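Final Report: Does Where You Hang It Matter? Wall Art and Mood in Small Apartments
Evelien Verstraete
Intro to Environmental Psych, submitted Apr 4, 2020

1. Question

Started from an argument with my roommate over a poster. She wanted it in the hallway, I wanted it where we eat. So: do people notice the art in rooms they use a lot, or does it go invisible after a while? My guess going in was invisible.

2. Background

Not a ton written on homes. Most of what I found is hospitals and offices, where somebody else picks the art. Homes are different becuase you chose it, or your mom did. Two of the papers talk about habituation, meaning you stop responding to something that never changes. I used that as my main idea.

3. Method

Online survey, 21 questions, sent to people in the Skiltine and Kiltus apartment buildings plus a few class group chats. 62 people answered. Dropped the ones who said they had nothing on the walls (moved to appendix). Was going to do home visits too, had to cancel those and switched to photos and phone calls. Limit on written answers was 500 characters, a few people ran right into it.

First task: describe one piece in your home from memory, without getting up. Then go look and say what you got wrong.

4. Results

Colors were easy. Nearly everybody got the main color right. Shapes and layout much worse. People mixed up left and right, forgot borders, added things that were not there. One person described a boat. No boat.

Bedroom art was remembered worst, which I did not expect. Kitchen and counter areas did best. Could be because you stand there facing the wall with your hands busy and nothing to read. Living room in the middle, TV probably competes.

People who had moved a piece since last June remembered it better than people who never touched it. Fits with habituation, but small group, so careful.
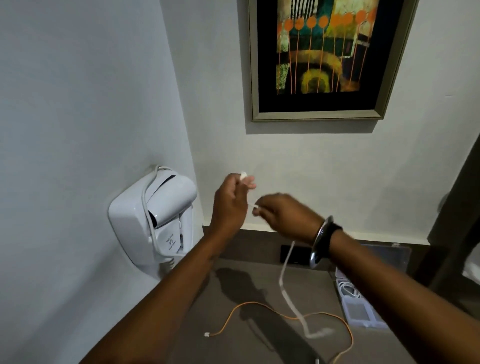

Fig. 1. Framed abstract on the wall over a countertop. Orange circles on thin stems.

5. Problems

Sample is mostly students, mostly renters. No way to check if they peeked. Also "remember" and "notice" are not the same thing and I kind of treat them the same in section 4. Would split them next time.

6. Next steps

Repeat with 40 people, have half of them swap two pieces between rooms, ask again a month later. Talasis building said I could put up a flyer. Need to redo question 9, it was confusing.

Survey questions and raw answers in the appendix.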